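Gallardo Episode Notes: data card

Version 2 of the set. Maintained by Nabila Belkadi. Corrections go to Fitriani Wibisono, who reads them in March and not much in between.

What this is

Gallardo Episode Notes is a collection of recaps, spoiler posts and short reviews written about the television drama Gallardo while it was airing. There are 136 posts, gathered from fan blogs whose owners agreed to have them copied. Each row is one post, with the title, the body text, the season and episode it claims to be about, and a label saying whether the post contains spoilers.

I say "claims to be about" on purpose. Recap blogs in those years were in a hurry. A good many posts went up before the episode did, padded out with the network's own blurb and a line telling you to check back for the full review. The full review often never came. If you want to study what viewers thought of Gallardo, a fair slice of this set will tell you what the publicity department thought of it.

Where the posts came from

Most are from Clurkard, a recap blog that ran for the life of the show and a bit past it. The rest came from Vetell, which was more of a forum with a front page. Vetell posts are shorter, ruder and, to my eye, more likely to have been written by somebody who had watched the episode. Clurkard's are tidier and have better spelling. Make of that what you will.
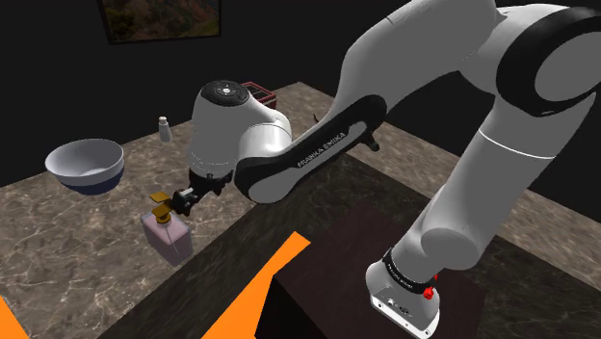 3 min read

The spoiler label

Treat this column with suspicion. Two of us labelled every post, and we disagreed on 30 of them. The written rule was that a spoiler is any plot detail a viewer would not know before the episode aired. That sounds clear until you hit a post that guesses the ending, gets it right, and was written a fortnight early. Fitriani calls that a spoiler. I call it a guess. The label in the file is hers, as she did the second pass, and my own is kept in the notes column so you can see where we parted ways.

We have been asked for an agreement score. I have left it out — with a set this small I don't believe it would mean much, and I have seen too many people quote such a number and skip the paragraph under it.

Review scores

Of the reviews, 67 carry a score. Some bloggers marked out of five, some out of ten, and one used a system of coffee cups that was never explained. The scores are stored as written. An earlier version converted everything to a percentage, and I took that out. Please don't put it back and send it to me as an improvement.

Known problems

Episode numbers in season three are off by one in many Clurkard posts, which counted the double-length opener as two episodes. Vetell counted it as one. Neither has been corrected.

Character names are spelled however the author felt like spelling them.

Reader comments are not included. People ask for them. The commenters never agreed to be copied, so the answer is still no.

Format

One plain text file, tab separated, with a header row. Barix, the small script in the same folder, splits it by season. It has no other features and I would be wary of anyone offering to add some.

Use

Fine for teaching, for hobby projects and for settling arguments about the show. I would not train a spoiler filter on it and then let that filter loose on anyone's favourite program.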